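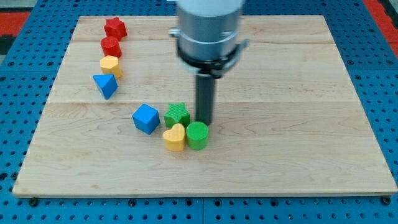

Page last changed: October 29, 2022

Blocks on the maple board, second try. Godelieve De Smet wants to call the shapes "matched" because they all came in one Resia bag. I don't buy it. The green star has a rough, knurled top, and a texture like that could change how it slides. I'd want it logged on its own line.

Also not sold on the board. The grain is pretty, but it runs in swirls and there are seams between the planks. Has anyone checked whether a block drags differently across a seam than along one? The Dorkton sheet says "flat to spec" and gives no spec.

Left column: red star, red cylinder, yellow, blue triangle. The yellow one is down as a hexagon in our list. Looks too rounded to me, so I put a question mark.

To do: weigh all of them, 3 times each. Sand nothing until that's done. Ask Jin where the 400 grit went.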